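Zeko Packing Trial
@zekotrial
September 13, 2024

1/ We spent part of August looking at the two-arm handling package from Rorkard for our packing line in Porkutville. Posting my notes in order. We pay for the trial ourselves.

2/ What's on offer: two arms, two multi-fingered hands, wrist cameras, a head camera, and the Wan software that ties it together. You can rent it by the month or buy it outright. We asked about rental only.

3/ The job we care about is bottles and bags. Laundry detergent, orange bottles, slick sides, rounded ends. Our current suction setup loses its seal on the curves. Up close at the wrist, most of the view is bottle and there isn't much else to go by. 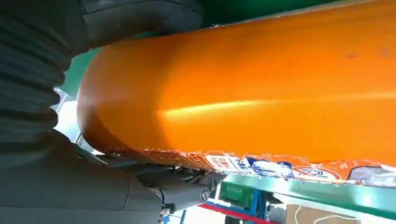 4/ Wrist cameras. Good detail on the label print. The wide view comes from the head camera, and you do need both. I would not take the cheaper version with wrist cameras only.

5/ Bottles start out lying on their sides on a green surface. The fingers have plenty of joints and can come at a bottle from the side, so you don't need a fixture to stand it up first. That alone would save us floor space.
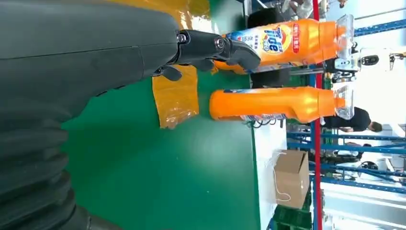 The quote lists up to 80 picks an hour for single bottles. Bagging is slower and the sales sheet gives no number for it. I asked for one in writing and am still waiting.

6/ Plastic bags are the hard part. They wrinkle, they shine, and they slide around when you touch them. If you only move rigid boxes, you can skip this package and get something simpler.

7/ Two hands on one bottle is what sold our floor lead on it. One hand holds it up at an angle, the other takes the lower end. A single arm can't do that. 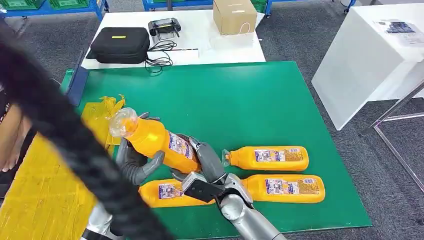
8/ Price. Rental is $1,831 a month with support by phone. On-site visits are extra. Setup took us 2 days, mostly table height and lighting.

9/ Complaints. The manual is thin on the hand calibration steps. The Wan screen buries the speed setting under three menus. Spare fingertips ship separately and weren't in our box.

10/ We're keeping it another month on detergent only. I'll add the bagging rate to this thread when I get it.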